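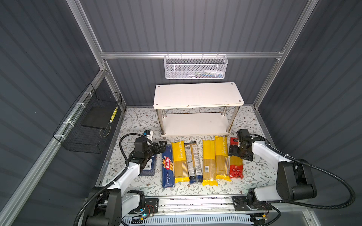 Remside Robotics Notes > Papers > Shelf Packing > Section 4
Papers Methods Downloads Contact

4.2 House rules for grasping

We wrote our rules after reading the Koltaner handling guide, and I'll admit we argued over every line. First rule — log both arms, even when only one is moving!

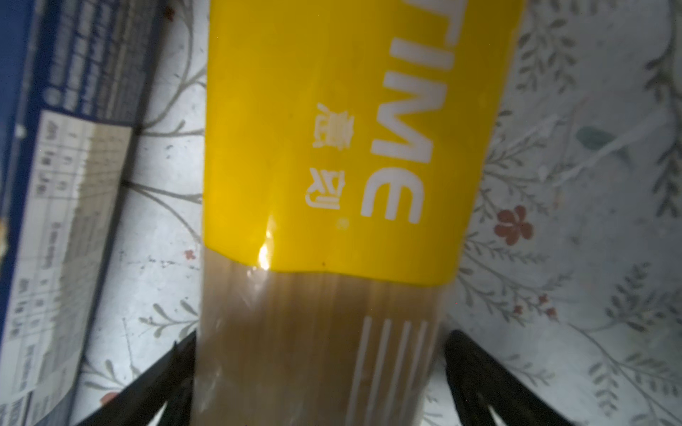 Thin packages get gripped from the sides, with the fingers clear of any neighbor. We ran 303 trials this way and threw out 172 (yes, really) for missing wrist views.

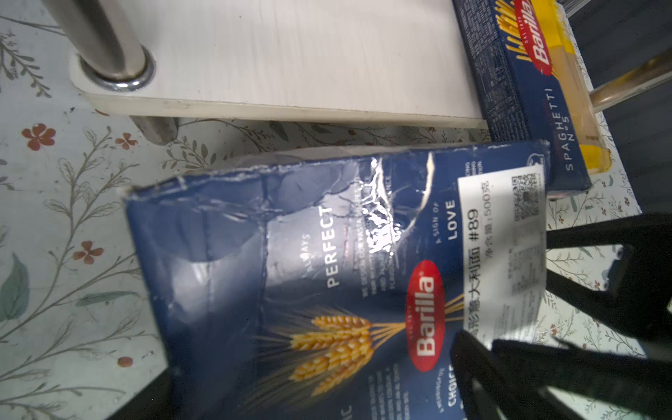
Printed labels stay in the log as they are, glare and all. I'd rather keep a washed-out view than retouch it. 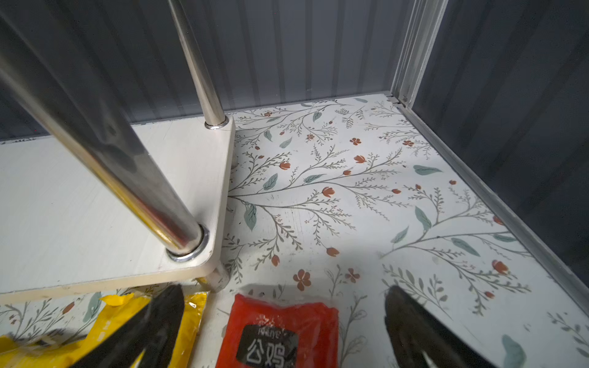 Shelf legs count as obstacles too, so we set the keep-out margin before each run.

Figure 2. Workspace and wrist views of the pasta packing setup.

Comments
gollavmont_lab: Is the margin the same for both arms?
pk303: We do the same at Kyriakidis, minus the arguing.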